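Hogar y limpieza > Baño > Jabón sólido
Buscar en el foro… Búsqueda avanzada

Jabón en pastilla o gel, ¿con qué os quedáis?

marisma_lenta
Buenas a todos. Llevo desde septiembre con jabón en pastilla y estoy contentísima, pero en casa tengo a media familia en contra (dicen que deja el lavabo hecho un asco). Mi truco es una jabonera con rejilla, de esas claritas de plástico, para que escurra bien. 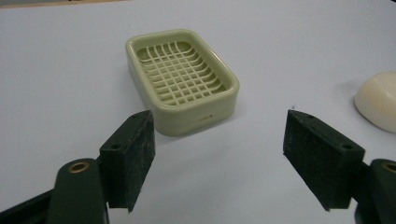 Compro el de avena de Stenton, pastilla de 158 gramos, y me dura más de un mes lavándonos las manos cuatro personas. ¿A vosotros también os cunde tanto, o es que en mi casa se lavan poco?

tejado_azul
Pues yo volví al gel, lo siento. Con el agua tan dura que tenemos aquí, la pastilla me dejaba un velo blanco en la mampara que no salía ni con vinagre. Y el de Stenton me resecaba muchísimo los nudillos en invierno.

pan_con_higos
Lo del velo es la cal, tejado. Prueba a secar la mampara al terminar, que son dos minutos — a mí me cambió la vida. Yo además lo hago en casa, con aceite de oliva y sosa, y lo dejo curar en una balda del pasillo, que huele de maravilla.
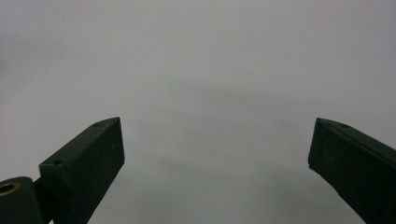 La última tanda la dejé unas seis semanas y salió durísima. Con menos tiempo se deshace enseguida y luego le echamos la culpa al jabón, pobre.

tejado_azul
Seis semanas esperando un jabón… te admiro, de verdad, pero yo no tengo esa paciencia. El gel de Beststead lo compro en garrafa y relleno el bote, así que tampoco gasto tanto plástico.

marisma_lenta
¡Eso también vale, mujer! Por cierto, ¿alguien ha probado el jabón en bola, el que se moldea a mano? Me da miedo que se me escape por toda la ducha.
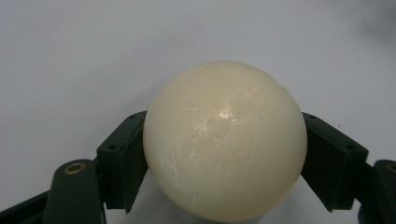
cuesta_abajo_15

Yo los hago con los restos: los rallo, añado una cucharada de agua tibia y aprieto con las manos hasta que liga. Con 168 gramos de virutas sale una hermosa. No estoy de acuerdo con lo de curar tanto, eso sí, a mí con un mes me basta.

pan_con_higos
Con un mes se puede usar, no te digo que no, pero espera dos semanas más con la próxima y me cuentas.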